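The Ririk Job

Maximiliano Zapata had been repairing commercial dishwashers for 19 years when Dimberg hired him to say whether a machine could clear a table.

The ad said "chore assessor." He thought it meant cleaning houses and applied anyway, his knees being what they were. In the interview a young woman named Orla asked him how he would know a table was clear. He said he would look at it. She wrote that down and he got the job.

Dimberg had an office in Sodville over a tile showroom, and it rented hours in other places, kitchens and coffee shops and once the back half of a hardware store. The client was Ririk, which wanted to sell a machine to restaurants and later to families. Ririk had a list of 800 chores. Zapata's work was to go down the list and put a mark by each one: yes, no, or with help.

Most of the first month was no. Fold a fitted sheet, no. Take the bones out of a fish, no. Restock a shelf of paint cans facing front, with help, and the help was Zapata turning the cans. Wipe a counter was a yes if there was nothing on the counter.

"There's always something on the counter," he told Orla.

"That's a separate chore," she said. "That's 212 through 240."

Clearing a table was in there too. They worked on it at a café near the Dissanayake building, where the owner let them have one of the big tables by the windows as long as they bought lunch. People did their own work at the other tables and didn't look up much. Every chore had to be done by hand first, with the same kind of fingers the machine had, so that it had something to copy. Zapata had good hands for it. He squeezed, the two fingers came together, and he moved the thing from where it was to where the sheet said it went.

He started with the mouse.
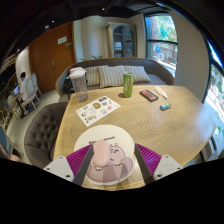
The mouse on its pad, among the things on the table.

It was an easy one and he did it over and over. Lift, carry, set down. The fingers had ridges that gave a little, and after an hour he could feel through them nearly as well as through a work glove. Next came the green can. After that the plastic cup with the white lid, which he set down beside the can.

"Which of these is trash?" he asked.

Orla looked at the sheet. "The can."

"What if he's not finished with it?"

"Who?"

"Whoever's table it is."

She said the sheet assumed he was finished. Zapata said that in his house, if you threw out a can that had two swallows left in it, you heard about it until Sunday. He also said the stickers were a problem. A person who saw a sheet of stickers lying flat would know that somebody wanted them and would put them where they wouldn't get wet. The machine would know they were thin.

"Can it pick them up, though?" Orla said. "That's the question they're paying for."

"With help," he said.

At the Dimberg office the next week they ran the real machine. It picked up the mouse on the first try and carried it to the bin for things to keep. It picked up an empty can and put it in the trash. It took four minutes to get hold of a sheet of paper and then it brought the paper up with a crease across the middle. The Ririk people, who had driven in for the day, clapped at the mouse and the can and were quiet for the paper.

One of them asked Zapata what he thought, as a man who had worked with machines.

He said a dishwasher was a good machine because nobody asked it to load itself. He said this one had picked up the mouse better than his grandson would, and slower, and that a restaurant could use it on the late shift if all the plates were the same. He would not leave it alone in a room with somebody's mail.

The man from Ririk asked if that was a yes or a no.

Zapata took the sheet and found the line. There were 20 steps under it and he went through them with the pencil, marking each one, and it took him a while. Orla brought him coffee. When he was done he had eleven marked yes, six marked with help, and three marked no, and the man photographed it with his phone.

Then the man asked about the next one on the list, which was clearing a table with a child sitting at it. Zapata asked how old the child was. They had to call somebody to find out.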